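Pinham Workroom - Monthly Safety Check
Last updated: May 1, 2025

Checked by: Siv Haugland
Area: ground floor, benches and store

1. Exits and aisles - OK. Back door opens fully. Two pallets from Justwood were left in the side aisle and have been moved to the store.

2. Fire extinguishers - OK. Gauges in the green, pins in place. The tag on unit 111 is hard to read and needs replacing.

3. Power cords and outlets - ACTION. Cord on the Baso shop vacuum is cracked near the plug. Tagged out. Do not use until the cord is replaced.

4. Lighting - OK. The tube over the sink that was flickering in April has been changed.

5. Table surfaces - OK. Check for chips, spills and sharp edges. Wipe down at the end of each shift and put small boxes back on the shelf.

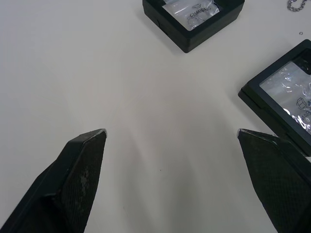 Item 5. White tabletop, black box with clear lid window at the back.

6. Shelving - ACTION. Top shelf in the store is rated for 80 kg and was loaded with 90. Heavy items go on the bottom two shelves. Load label to be reprinted in larger type.

7. First aid kit - ACTION. Eyewash is past its date. Bandages and gloves are fine. New eyewash ordered from Rusnák.

8. Floor - OK. Mat by the sink lies flat. Tape on the step is starting to lift at one corner - look at it again next month.

Open actions: 3, 6, 7. Sign the sheet by the door when an action is closed.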